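News from the Brick Table

Thank you to everyone who came up the stairs at the Kondcombe reading room over the summer to build with us. It was a busy season, warmer than any of us would have liked in that upstairs room, and the big tub of bricks has never been so thoroughly dug through. We finally had a proper sort-out at the start of this month, and I thought those of you who only see the table on building afternoons might enjoy hearing how it went.

The sorting took most of a weekend and a great many cups of tea. We had put out a call back in April for bricks nobody at home was using any more, and you were so generous that the donations ended up in grocery bags under the coat hooks, where they stayed, I'm sorry to say, right through August. Everything has now been washed in the sink with dish soap and spread on towels, and the bricks live by size in the shallow drawers that came from the old Bustamante hardware store. (The drawers still smell faintly of machine oil. I rather like it.) The family from Bamer Lane gave us 476 pieces in one go, counted and labeled by their youngest, and we promised we would print the number, so there it is!

We also had a good long think about the baseplates. If you have built with us before, you will remember the trouble: a child leans in to press down a roof, the whole plate slides off toward a neighbor, and an afternoon's castle goes with it. We tried a rubber mat, which helped a little and then curled up at the corners. Masking tape is the answer we have settled on for now, and I must say I am very pleased with it.
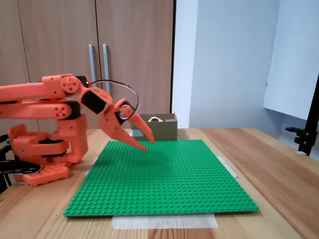

Photo: Kondcombe Brick Table

The green plate has its pale strips of tape, and the wooden tabletop is the same one we have always used. If you would like to do this at home, press the tape down well on the plate first and then smooth it out onto the table, and try to keep it off the studs you want to build on. Peel it up slowly when you are finished, pulling it back low over itself. On an older table with a finish you care about, please try a small piece in a corner first — I learned that one on my mother's sideboard and have never quite been forgiven.

Building afternoons start again on 11th September, from 3 until the reading room closes. We are opening with a theme, as we did last year, and this time it is "A Street You Would Like to Live On." Builders can work alone or share a plate with a friend. Children under 8 need a grown-up with them, and grown-ups are very welcome to build too, which some of you need no encouragement to do.

There is also a little challenge for anyone who likes one: make a house from no more than 100 bricks, with a door that opens. We'll keep the finished houses on the windowsill until the next session so that people using the reading room can have a look. Jolo Bakery has kindly offered to send over a tray of cinnamon rolls for the first afternoon, so please wash your hands between the rolls and the bricks.

We could still use wheels, windows and hinges of any color, and a few more lidded boxes if you have some going spare. Leave them at the front desk with a note saying they are for the Brick Table.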